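Progress report to the Gradel fund
Project: comparison of cameras and grippers for wiping and cleaning tasks
Period ending 17 August 2024

In this period we finished the comparison of the two head cameras and started the gripper tests. The work is on schedule, with one delay, which is explained at the end.

We recorded 1,197 short wiping tasks done by people at the Makthorpe site. Of these, 531 were made with the Adico camera and the rest with the Harahap camera. The tasks cover tables, shelves and gym equipment. We chose padded benches as one of the main surfaces, as a soft pad asks for a different pressure than a hard table.
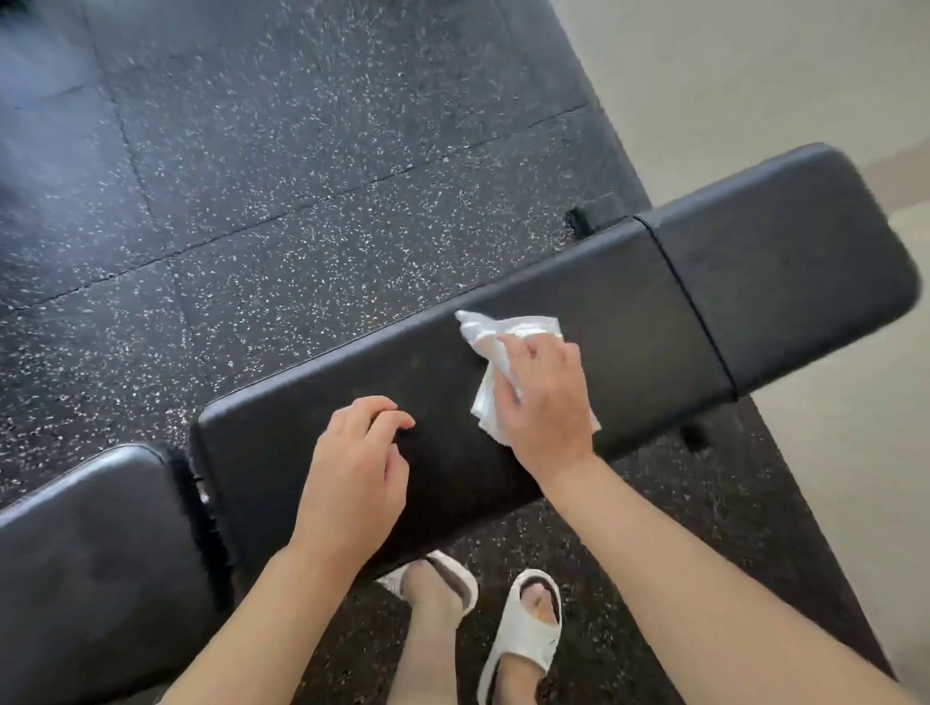
Figure 1. Wiping task on a weight bench, head camera view. The right hand holds a paper towel against the main pad.

The Adico camera has the wider view and keeps both hands in the picture during most of a task. The Harahap camera gives a sharper picture, but it loses one hand when the person reaches far to the side. Dark surfaces were difficult for both. On black vinyl the exposure changed too often, and we now fix it by hand before each session. We propose to continue with the Adico camera only.

For the gripper tests we prepared 2 models, one with flat fingers and one with soft curved fingers. Each will do 300 trials with folded and crumpled paper towels. In the first trials the flat fingers held a folded towel well but dropped a crumpled one when it was pulled sideways. The soft fingers have not yet been tested enough to compare.

The delay concerns the controller for the soft gripper. It arrived with the wrong cable and we had to order a new one. We expect to complete these trials in September. The budget is not affected, and we ask for no change to the payment plan.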